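Old Desktop Computers: Collection and Parts Recovery at Zindatcombe

The Equipment Reuse Service will again accept retired desktop computers from all departments throughout August. Collection will take place at the Zindatcombe site, by the goods entrance on the lower level, between 9.30 am and 3 pm. Departments with more than five machines to dispose of are asked to contact the Service beforehand so that a trolley and storage space can be set aside.

Last year's collection brought in 392 machines from 26 departments and outlying offices. A good number were returned to use after cleaning and a change of drive. The remainder were taken apart for their parts, and the metal cases were sent for recycling through Skeltetti, which holds the current contract. The same arrangements will apply this year, with the addition of the Torau building, whose staff were previously required to make their own arrangements.

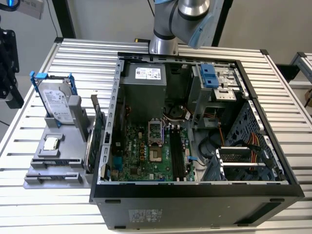 Parts recovery follows a fixed order, which was revised in the spring after comments from the workshop. The storage drive is the first item to be dealt with, as no machine may leave the Service with a drive whose contents have not been accounted for. Each drive is entered in the register against the asset number of its computer before any other work is recorded. In many of the office towers the drives are held in plastic caddies, such as the blue one clipped to the 3.5-inch drive standing in the grey fixture beside the open case, and these should be kept with the drive until the register entry is complete. Caddies are then sorted by model and retained, as replacements have become difficult to obtain. Departments are reminded that they should not remove drives themselves. Eleven machines arrived last year without one, and in each case the Service had to write to the department concerned before the computer could be released.

Once the drive has been registered, memory and processors are removed and tested. Memory modules that pass are placed in anti-static bags and marked with their size and speed. Processors are kept in trays with a note of the board from which they came. Where a processor has been taken out, the load plate should be closed again over the socket, so that the contacts are less likely to be damaged while the board is in storage. Boards with bent contacts cannot be reissued.

Power supplies are tested under load and dated. Units that fail are set aside unopened; under no circumstances should staff attempt to repair them on site. Fans are retained only if they run quietly.

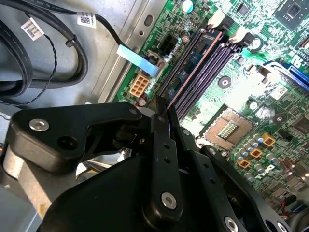
Cables require rather more care than they have sometimes received. Data cables should be released by their clips or pull tabs and never drawn out by the wire. Printed labels on internal cables are to be left in place, as the workshop relies on the part numbers when matching replacements. Cable ties may be cut where necessary, using the blunt-ended cutters supplied. Loose ties and screws should go into the tray provided and should not be left in the case, where they have caused difficulties for the recycling contractor.

Monitors, keyboards and printers cannot be accepted during August. A separate collection for these items will be held at the Iyamu annexe later in the autumn, and details will be sent to departmental offices in due course. Laptops continue to be handled by the helpdesk under the existing procedure.

Disposal forms are available from departmental offices and must be signed by the budget holder. One form may cover several machines, provided that every asset number is listed. Machines delivered without a form will be held for one month and then returned to the department at its own expense.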